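Color Tubes in a Rack: A Rainy Afternoon Setup

I started doing these in March, when we were stuck indoors and I had a bag of capped plastic tubes left over from a bead project. It's a sorting activity you can leave out on the table all day, and it takes maybe ten minutes to put together!

What you need: capped tubes, a rack with round holes, food coloring, water, and a towel (trust me). My rack has outlived two sets of tubes.

Fill each tube at the sink, leaving a finger's width at the top. Add the coloring drop by drop — red gets dark fast, yellow takes more than you'd think. Cap it, tip it over the sink, and tighten anything that drips.

Then set the rack in the middle of the table and push everything else back. Put out just a few tubes the first time and leave plenty of holes open.

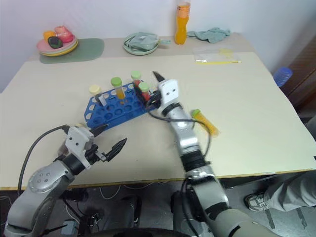 Matching caps make the game harder, and I like it better that way. If every cap is a different color, kids sort by cap and never look at what's inside. Green caps on both the red and the orange-yellow tubes fix that nicely. I also leave one tube lying on the table next to the rack, so there's an obvious first move — somebody always grabs it. Rinse the tubes out the same night or the red will stain.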